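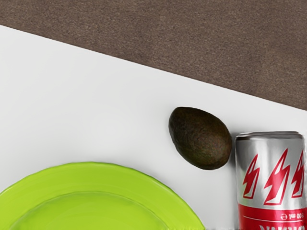

Hi, and welcome to Numon! If you came to our open day in October, you already know most of this and you can skip down to the part about parking. If you didn't, pull up a chair, because I'm going to tell you who we are by telling you how that day went. I've tried writing the usual kind of About page twice now and both times I fell asleep before I got to our values.

So. We're a small company that teaches robots to pick things up and put them down again. I started Numon in the back half of an old furniture showroom in Stesamwood, and we're still there (the front half is ours now too, which is how we ended up with room for visitors). A lot of what we do happens in simulation first. We build a tabletop on the computer, put ordinary stuff on it, and let the software practice there before any real motor gets switched on. An avocado, a green plate, a silver can with red lightning bolts on it. Kitchen things, mostly. I love this part of the job and I will talk about it for as long as you let me, as several people in October found out.

We'd never had an open day before. I figured we'd get the neighbors and maybe a few parents. We got 42 people through the door before lunch, and I had put out two plates of cookies. Lesson learned!

The first stop on the tour was the screen wall, where visitors could watch the simulated table and boss the program around a little. You got to choose an object and a place for it to go, and then we ran it. Everybody wanted the avocado. I think it's because an avocado is such an awkward thing to hold: fat at one end, narrow at the other, bumpy all over, and it never sits quite the way you'd like it to. A can standing up is much kinder to a beginner. You can come at it from any side and it's the same width all the way around. With the avocado you have to care which way it's pointing, and if you grab too near the skinny end it squirts out sideways like soap. We had one run where it rolled clear off the table and the whole room groaned, and then of course they all wanted to see it again.

A kid near the front asked why the writing on the can was upside down. Great question, and I was so happy somebody spotted it! The program shouldn't need the label to be the right way up. People put cans in cupboards any old way, so ours get turned over and tipped around and shoved up against other things. That last one is harder than it sounds, by the way. When two objects are almost touching, there's barely any room for a finger to slide in between, and the program has to find another way around. You and I do it without thinking. We nudge one thing over with a knuckle and get on with our day. Teaching a machine to nudge politely has eaten up a good chunk of my adult life.

Then we moved next door to the real arms, and I'll admit that I was nervous. Simulation is very forgiving. Nothing gets sticky, nothing gets dropped on your foot, and you can start over with a click. The arms live in what used to be the mattress section, and we'd set up three stations with a rope in front of each. The first two behaved beautifully. The third one picked up a sponge, carried it over to the bin, stopped, and then carried it all the way back to where it started and put it down very gently. It got the biggest round of applause of the day. We did find the problem later (a flipped setting, my fault, I'd been tidying up the night before when I should have been in bed).

Somebody asked me how many tries it takes before a robot gets good at something. It depends so much on the job that I don't like giving one answer, but for the plate task we were showing, we ran 2,345 practice rounds on the computer before we let the arm have a go. That got a few whistles. Then again, think how many times a toddler drops a spoon.

A little more about us, since this is supposed to be that kind of page. Most of our work is for small kitchens and packing rooms that want help with the dull, repetitive bits, like clearing trays and sorting returned dishes. Our longest running project is called Skotell, and it's a table-clearing setup we've been building with the cooking school over at Chareonsuk. They have students who cook all day and nobody who wants to stack plates at the end of it, so we got along right away. They also feed us when we visit. I'm not saying that's why we visit so often.

We keep the company small on purpose. Everybody here writes code, everybody sweeps the floor, and everybody takes a turn answering the phone, so if you call and the person sounds a bit startled, please be nice, they were probably in the middle of something. We don't do weapons work and we don't do anything that involves watching people without asking them. We will happily look at your weird little machine problem even if it's too small to be a real job. Some of our favorite projects started that way.

Will there be another open day? Yes! We're planning one for the spring, with more cookies, and we'd like to let visitors try steering one of the arms themselves. School groups can come in between times too, as long as you write to us first so we can clear some floor space. Kids need to be with a grown-up and closed shoes are a must near the arms.

Parking: use the lot behind the building and come in by the side door. The front door sticks. You can try it if you like, but push hard and lift a little while you do it.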